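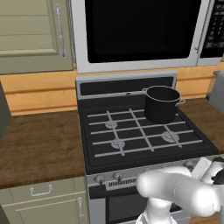 Slide 4. The simulated kitchen: gas range, stockpot at the back right, arm coming in from the lower right.

Leave this one up while people sit down. Start talking at 20 past.

Thanks to Danylo Yurchenko for having us at the Jandano open day in January. Three of us went up on the Tuesday. I'll cover what we saw, then what I think it means for our own training kitchen. Questions at the end, please.

The morning was all simulation. Their kitchen is rendered, so what you're looking at on the slide never existed as a room. They call this layout Memel. It has green cupboards, a brown benchtop, a microwave over the stove and a gas range with the grates modelled bar by bar. Danylo's team swaps the colours and the position of things between runs, and the layout we were shown was one of 309 in their library.

The task on the day was moving a pot from one burner to another. Point to the pot. It's tall, with a small loop handle on each side, and the arm has to decide which handle to go for. At the back right it has to reach over the front of the stove to get there. Danylo said the back burners give them more trouble than anything else in the kitchen.

(Pause. Someone will ask about the lid. There isn't one on this pot. They do lids as a separate task and we didn't see it.)

They ran the demo 38 times while we were in the room, with the count on a screen beside it. I didn't write down the successes and I'm not going to guess. My impression was that it got there more often than it missed, and that the misses were mostly at the grasp. Once it had hold of a handle it was fairly steady.

After lunch we saw the control software, Esance. An operator can stop a run, wind it back and try a different approach from the same point. That was the most useful thing I saw all day. You can't do it with a real stove.

What they don't simulate yet: flame, steam, or the weight of a full pot. I asked about the weight twice. It's planned, no date given.

For us — the Dal Bello kitchen is gas too, so the layout question matters. I'd like to send them our measurements and ask for a matching one. It costs us an afternoon with a tape measure. I'd hold off on anything physical until they can show a pot with water in it.

Next slide is the floor plan. If we're running late, skip it and go to the costs.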